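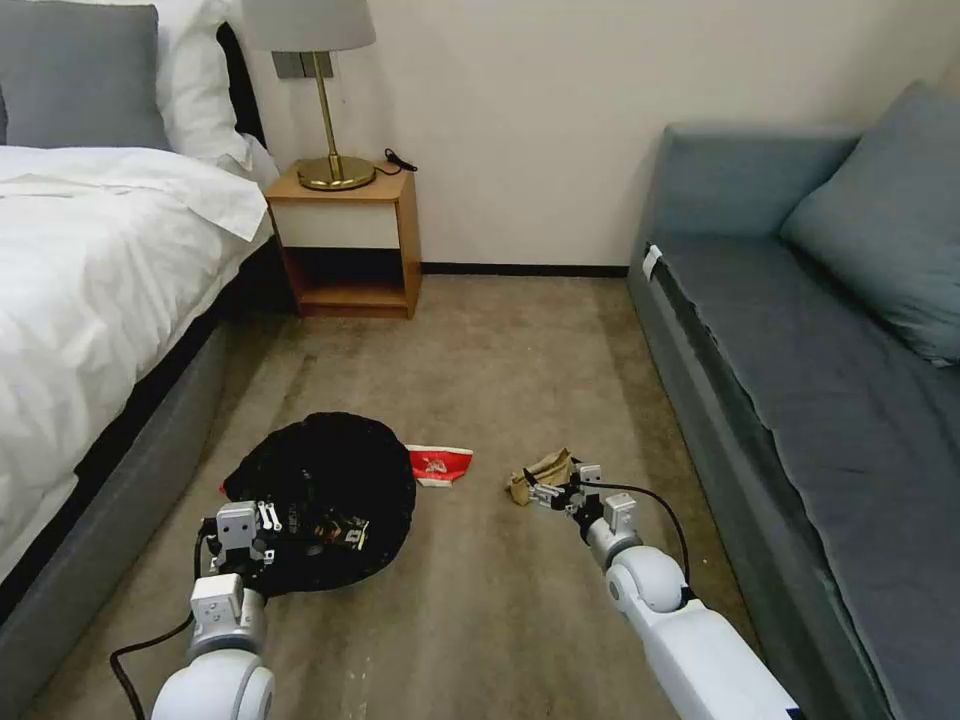
Carpet between the bed and the sofa, with the black mesh bag and the tan paper bag.

November 12, 2019
Plelport, chapter select and the ferry branch

Long day, and I want to get it down before I lose the thread, so forgive the rambling (Meriem, I know you skim these, the part you need is under the second heading).

Started with the save problem. If you reload in the middle of the ferry conversation, the game remembers that Dreßler lied to you and forgets that you called him on it. So he apologizes for something in one line and then, two lines later, goes right back to his cheerful lying self. I spent the whole morning convinced it was in the dialogue script and rewrote a perfectly good exchange before I thought to look at the order things get written out. The suspicion flag is saved when the line starts, the confrontation flag when the scene closes. Moved both to the moment the player picks the answer. Reloaded it over and over after lunch and he stayed sorry every time, bless him.

I kept the rewritten exchange anyway! It has the bit about the lighthouse lamp, and I like how he dodges the question. Old version is in the script folder with "ferry_old" in the name if anybody misses it.

Map loading is still slow going into Dilgate. Merging the harbor props took the texture count for that area from 800 down to 200, and I felt very pleased with myself until I walked up the hill and found the bakery had turned solid pink. Shared sheet, wrong slot. Fixed, I think, though someone should please walk the back alley as well, and do it at night, when the lanterns swap over.
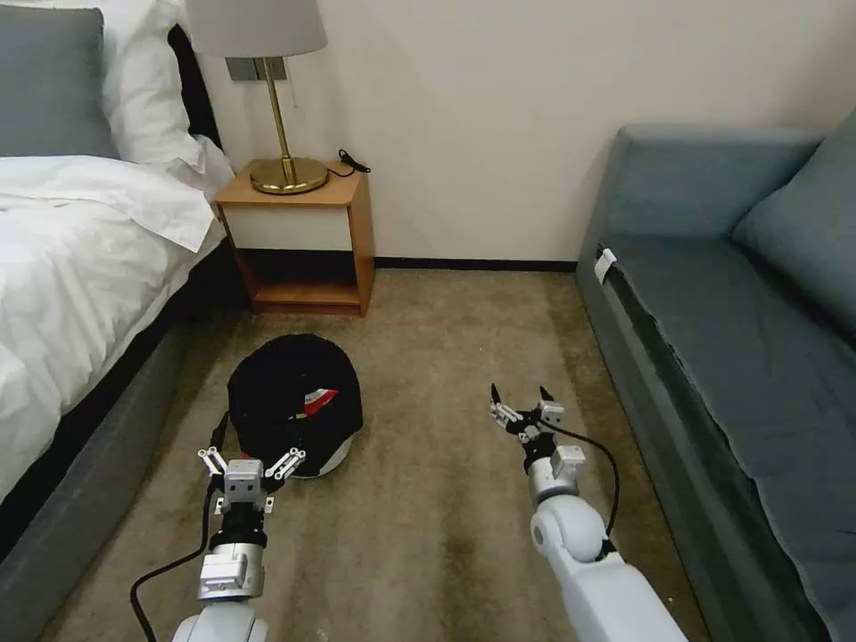 Nightstand and lamp between the bed and the sofa.

For Meriem: endings

Meriem El Sherbiny played through the last chapter yesterday and left me 26 notes, which I have read with a cup of tea and then read again. Most of them are one word long ("slow," "nice," "why") and they are worth more than the pages I write. The one that stuck was next to the harbor ending: "I thought there was another scene." I thought so too, to be fair, back when there was one. We cut the walk home in the summer and never put anything in its place, so you make the biggest choice in the game, the screen goes dark, and up come the credits.

What I tried this afternoon was a short version of the walk. No choices in it, no new art, just the existing street and 3 lines that change depending on who you left on the ferry. It plays in well under a minute. I'd like it slower, but then I always want everything slower, and you would all be right to stop me.

The Plarkgate ending I left alone. It is abrupt as well, but there it feels like a door shutting, and I'd rather have someone else's eyes on it before I go softening things out of habit. Same with the one where you never board at all. Hardly any player will see it, I suppose, and yet it's my favorite piece of writing in the whole thing, so I am the wrong person to judge.

Music: the harbor theme now cuts out at the top of the walk. Needs a fade. I tried one and it swallowed the gulls.
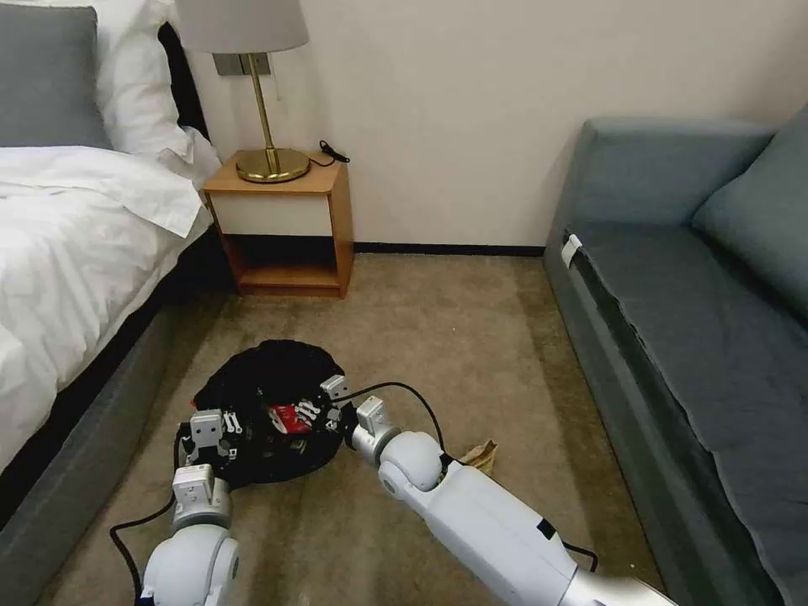 Left over for next time

Gulls, see above.

Dilgate back alley, at night.

Old saves from before today still have the muddled flags. Either we repair them on load or we warn people, and I lean toward repairing, seeing how long some of our testers have been carrying theirs around.

Chapter select should stay locked until the first ending. I had it open for testing and came very close to leaving it that way in the build.

Ask Meriem if she can replay the harbor ending cold, without reading this page first. (Meriem, if you have read this far, oh well.) The December build would be a good target for the walk home if the fade behaves itself.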